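4.2. Los pronosticadores y la racha: qué se publica y qué se calla

Quien haya pasado alguna temporada leyendo boletines de pronósticos deportivos reconocerá enseguida el tono con que están escritos, y nosotros, que hemos pasado bastantes más de las que convendría confesar, le hemos acabado tomando cariño. Hay un equipo que «llega lanzado», otro que «no gana fuera de casa ni por casualidad», y una recomendación final en mayúsculas que resuelve la duda en cuatro palabras. En la sección anterior describimos la procedencia de los textos; en ésta nos ocupamos de una cuestión más concreta, a saber, cuánto pesa la racha reciente de un equipo en la recomendación que recibe el lector y si ese peso guarda alguna relación con el acierto posterior.

El corpus reúne 1114 pronósticos de baloncesto publicados en el boletín Uson por 12 pronosticadores a lo largo de 23 semanas de competición. Todos ellos se refieren a partidos de la liga Prosser y todos incluyen hándicap, es decir, la ventaja ficticia en puntos que se concede al equipo considerado inferior. Dejamos fuera los pronósticos de total de puntos y las apuestas combinadas, que plantean problemas propios (en las combinadas, por ejemplo, rara vez se argumenta cada partido por separado, y atribuir una justificación a cada pata de la apuesta habría exigido demasiada imaginación por nuestra parte). Las líneas de apertura y de cierre se tomaron del archivo Reltis, cuya última actualización utilizada es la del 10 de diciembre de 2020. 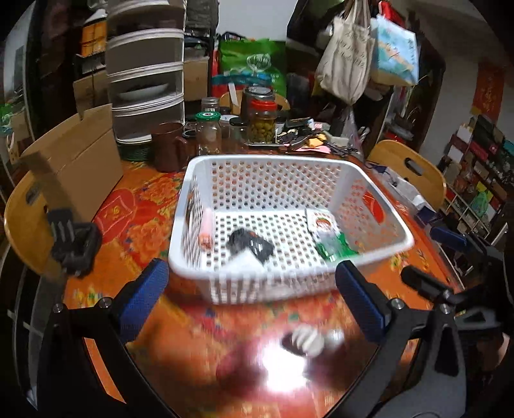

Figura 2. Cesta de plástico blanco con perforaciones redondas y varios artículos en su interior, sobre un mantel naranja de motivos florales.

Cada texto fue leído por dos codificadores que trabajaron de manera independiente y que no conocían el resultado del partido. Se les pedía que señalaran, en primer lugar, si el autor mencionaba una racha - de victorias, de derrotas o de coberturas del hándicap - y, en segundo lugar, si esa mención funcionaba como argumento principal o como mero adorno. La distinción parece sencilla sobre el papel y dio, como era de esperar, largas y amables discusiones. Una frase como «vienen de ganar seis seguidos, pero lo que me decide es el rebote» se codificó como adorno; «con seis seguidos, quién se atreve a ir en contra», como argumento. Los casos en que no hubo acuerdo se resolvieron en una lectura conjunta, y los que siguieron sin resolverse se marcaron como ambiguos y no intervienen en los modelos.

Conviene detenerse un momento en la racha de coberturas, porque es ahí donde el lector poco familiarizado con el hándicap se pierde con más facilidad. Un equipo puede ganar un partido tras otro y no cubrir ninguna línea, sencillamente porque el mercado ya espera de él victorias holgadas; y al revés, un equipo modesto puede perder casi siempre y resultar, para quien apuesta con hándicap, una compañía excelente. Los pronosticadores de la muestra conocen muy bien esta diferencia, y la explican con paciencia cuando les preguntan sus lectores, pero en la redacción cotidiana pasan de una racha a la otra dentro del mismo párrafo, a veces dentro de la misma frase. Hemos optado por codificarlas por separado aun cuando el autor las mezcla.

El modelo de referencia es una regresión logística con efectos aleatorios por pronosticador, estimada con el programa Stisen. La variable dependiente toma el valor uno cuando el equipo recomendado cubre la línea que figura en el texto. Usamos esa línea, y dejamos la de cierre para el análisis de robustez, por una razón de cortesía hacia los autores: es la que tenían delante cuando escribieron. Los empates exactos con la línea, en los que se devuelve el importe apostado, se excluyen. Como controles incluimos el campo propio, los días de descanso de cada equipo y la magnitud del hándicap. Los intervalos se calcularon mediante 500 remuestreos por conglomerados, tomando cada semana como unidad, de modo que los partidos de una misma jornada entran o salen juntos.
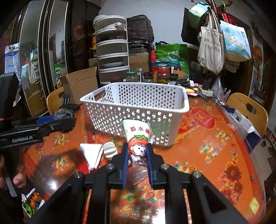
Figura 3. Vaso cónico de papel sujeto por la punta con una pinza, delante de la cesta; a la izquierda, servilleta blanca plegada y vaso pequeño tumbado.

El resultado principal puede contarse en pocas palabras, aunque ya se habrá notado que no es nuestra costumbre. Los pronósticos que se apoyan en la racha como argumento principal no aciertan más que los restantes, y el intervalo de la diferencia contiene el cero con comodidad. Tampoco aciertan menos, y nos gustaría subrayarlo, pues en una parte de la bibliografía se da casi por hecho que seguir la racha es un error costoso. En nuestros datos no lo parece. Lo que sí se observa es un cambio en la manera de escribir: cuando el argumento es la racha, el texto es más corto, la recomendación aparece antes y las expresiones de duda casi desaparecen. El efecto se mantiene al separar las rachas de victorias de las rachas de coberturas, si bien en estas últimas resulta más débil.

También examinamos lo que ocurre después de un fallo, y aquí nos llevamos una pequeña sorpresa. Esperábamos que los autores volvieran sobre el pronóstico perdido en la entrega siguiente, siquiera para lamentarse de un triple en el último segundo. Lo hacen pocas veces. Los aciertos, en cambio, se recuerdan durante semanas, y el mejor periodo de cada autor suele encabezar su columna mucho después de haber terminado. En mayo, con las eliminatorias ya en marcha, esta costumbre se acentúa, quizá por la llegada de lectores ocasionales que no han seguido la temporada regular.

Quedan dos cautelas. La primera es que trabajamos con un solo boletín, y es posible que en otros la relación entre estilo y acierto sea distinta. La segunda afecta a la hora de publicación, que Uson no conserva en las entregas más antiguas; en esos casos tomamos la línea citada por el propio autor y no pudimos comprobar si seguía disponible cuando el texto llegó a sus lectores. El análisis con líneas de cierre, que ofrecemos en el apartado siguiente, permite valorar hasta qué punto importa esta carencia.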